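Re: [juvine-users] Wrist tracking on the bundling task, new results
From: Areti Vlachopoulos
Date: 18/11/2020

Hi Thắng, hi everybody,
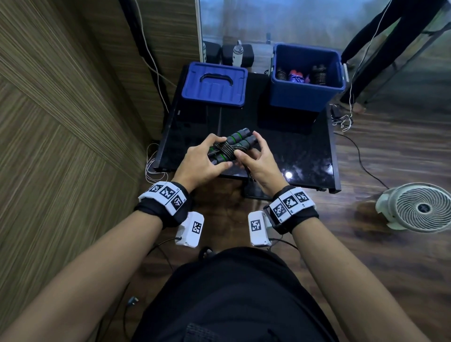 1. What you asked

Thắng Kiều wrote:
> Thanks for sending the July numbers around. I read them twice and I'm
> still puzzled by the gap between the rope task and the rest. In our
> hands the Widano policy copes fine with boxes and lids, but as soon as
> the fingers close around something floppy it starts to wander. Are you
> sure that's the policy? It could just as well be that the wrist poses
> you train on are bad at exactly that moment. Did you ever replay the
> recorded poses by themselves, with no learning in the loop?
>
> Also, are you still taking hand pose from the head camera only, or do
> the markers come into it now?

I'm sorry this took me so long. I wanted to write back the same afternoon, and then I started on the replay you suggested and it swallowed a good deal more of my time than I'd planned (you know how that goes!). Anyway, you were right to ask, and I owe you a proper answer.

We had not replayed the poses by themselves. I'm a little embarrassed to say so on the list, but there it is. When I finally did, sending the recorded wrist paths straight to the arms, the replay went wrong in the same place the policy does, right where the loops of cable get pressed down against the foam handles. So a good part of what I'd been calling a policy error in July was in the training data all along.

2. Where the poses go bad

Both wrists carry a white band of square markers, and in most of a take the head camera sees enough of them to get a decent fix. In the bundling step the hands turn in toward each other over the table, the fingers curl, and the person tends to lean in as well. Some of the markers then sit at a steep angle to the lens, and the pose solver has two answers it likes almost equally. It flips from one to the other and back. Our old smoothing filter dutifully averaged the two, and the average is a wrist angle that no human being has ever held.

With boxes and lids you rarely get this, I think, as the hands stay flatter and farther apart. That would fit what you're seeing on your side too.

3. What we changed

The markers now only correct the pose, and the sensors on the wrist straps carry it between corrections. When the solver offers two answers, we keep the one that agrees with the sensors and throw the other away before any smoothing. If neither agrees, we drop the marker reading altogether and coast for a bit. It's all in the Flusum branch, in the fusion step, and it's a fairly small patch. I'd been dreading a rewrite, so I was very happy about that.

We reprocessed a little over 2,000 takes this way and retrained on them with nothing else touched. Then we ran 200 trials on the rope task with the old policy and the same number with the new one. The new one drops the bundle less often, and when it fails it mostly fails later, while putting the rope away in the bin. I'd like to hold the full table back until I've checked how we scored the near misses, where the cable is wrapped but one loop has slid off the handle. Two of us scored those differently and we need to settle on a rule first.

What I can say is that the replay is much better. I tried it with three people's recordings, and the wobble at the press is gone in all of them.

4. What still bothers me

Long coasts. If somebody holds the bundle and thinks for a while, the sensor drift creeps in, and the correction at the end of it comes as a jump. The Tsoukalas filter handles this more gracefully on paper, but I couldn't get it to run fast enough on our machine. If anyone on the list has a version that does, please shout.

The other thing is cables. The leads from the sensors trail off the wrists, and I have a suspicion that a tug on one shows up in the signal. I haven't tested that at all yet, so please take it as a hunch from someone who has stared at too many plots this month.

Thắng, would you be willing to run the replay on your own floppy takes, before and after the patch? I'd love to know if it holds up on recordings we didn't make. I can send the script and my settings file whenever you like, and I'm happy to sit on a call while you set it up.

Thank you again for pushing on this, it was a very good question.

Warmly,
Areti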